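Teaching by Hand: Gallery from the Grandorstead Room

Pictures from the upstairs demo room, posted 6 Apr 2023. Not many words, we're packing for the next one.
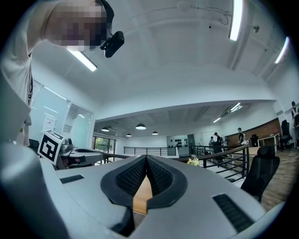

The short version for anyone new: you hold the gripper, you do the task, the recording is what the robot learns from. No arm in the room for this part. A person picks the thing up, puts it down, starts over. Sounds easy. Wrists disagree by lunchtime.

Total so far is 3,683 demonstrations in the Grandorstead set. Of those, 665 got thrown out on review. Mostly fingers closing too early, or the person walking off with the recording still going. A few where somebody started talking with their hands and the gripper came along for the ride. We keep the thrown-out ones in a seperate folder, Oltmanns asked to have them for the failure work.

Tasks on the list at the moment:

Cup onto saucer. Handle to the right, every time. Left handers please do it your own way and say so in the notes, we want both.

Folding a dish towel, two grippers. Slow. Slower than you think. Everyone speeds up by the fifth go and the second fold goes crooked.

Sorting cutlery into a tray. Most popular one by far, there was a waiting line in November and people got competitive about it. Please dont race. Fast demos look great and train badly.

Plug into socket strip. Hardest one. If it misses, back off, line up again, keep recording. The correction is useful. Stopping and restarting is not.

Lid onto jar. Set the lid flat, quarter turn, let go, another quarter turn. The letting go is the part people forget, they twist their whole arm round like they're wringing a mop.

Some notes from the Stavitley folks, who ran the first round and had opinions:

Start with the jaws open. Wait a beat. Then move.

Keep your free hand out of the way. A robot with one arm won't have it.

Calibrate again after every break. Every break. Also after anyone has "just moved it a little."

Don't rest the gripper on its pads. Put it down on its side.

Change the start position between goes. Same cup in the same spot 8 times teaches one thing, which is that the cup lives there.

On remote control: yes, we do that too, Skuvurura has the leader arms this month so it's all handheld here until they come back. The two feel very different. With the leader arms you're always half guessing how hard you're squeezing, and an evening of it wears you out. Handheld you feel the cup right away and people pick it up in a few minutes. Downside, people do things no arm can do. Big shoulder swoops, reaching round behind themselves. Those get flagged at review and usually binned.

We'll put the same cutlery task through both ways once the arms are back and post how the trained runs compare. Bets are already in. Mine's on handheld for the forks and remote for the teaspoons, dont ask.

Next target is another 900 on the towel fold alone, becuase that's where the thing still falls apart. It gets the first corner fine, then grabs both layers and carries on as if all is well. More variety in towels would help. If you have old ones, thin, stripy, a bit chewed up, drop them in the box at the top of the stairs. Clean please.

Sign-up sheet for slots is on the group page. Bring short sleeves or ones that push up, cuffs snag. Bring water as well, lid on.

More pictures when the Skuvurura batch comes in.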